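Home | Tickets | Knowledge base | Status | Log in

We use cookies to keep you signed in. Accept / Settings

Vera sidewalk courier, sim build: stops dead at shadow edges
Component: Stidis planner
Status: reopened, again

Vera drives 6 meters up the Sutherland block, meets the line where the shade ends, and brakes as if it were a cliff. Then it asks for a human. I am the human. I have now rescued it 800 times in a place that doesn't exist.

Tried so far: raising the drop threshold (it ignored real curbs), lowering it (it feared expansion joints).
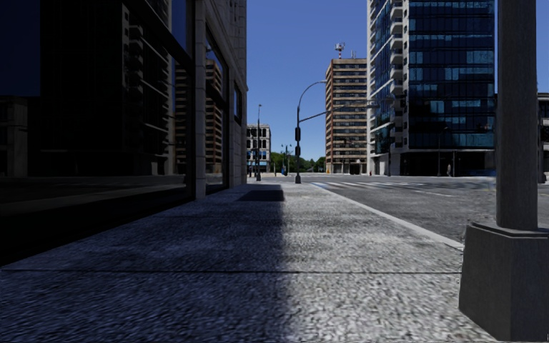 Ljubica Atanasov replied that the planner was fine and the depth net was reading the big dark window as open road, with the shadow as its near edge. Mask the glass, she wrote, and rerun before touching any more thresholds.

Masked the glass. Stops fell to 2 in 4,000 runs. Both were at the pole base by the curb, filed separately under Brimov. Leaving this open until the mask gets through review.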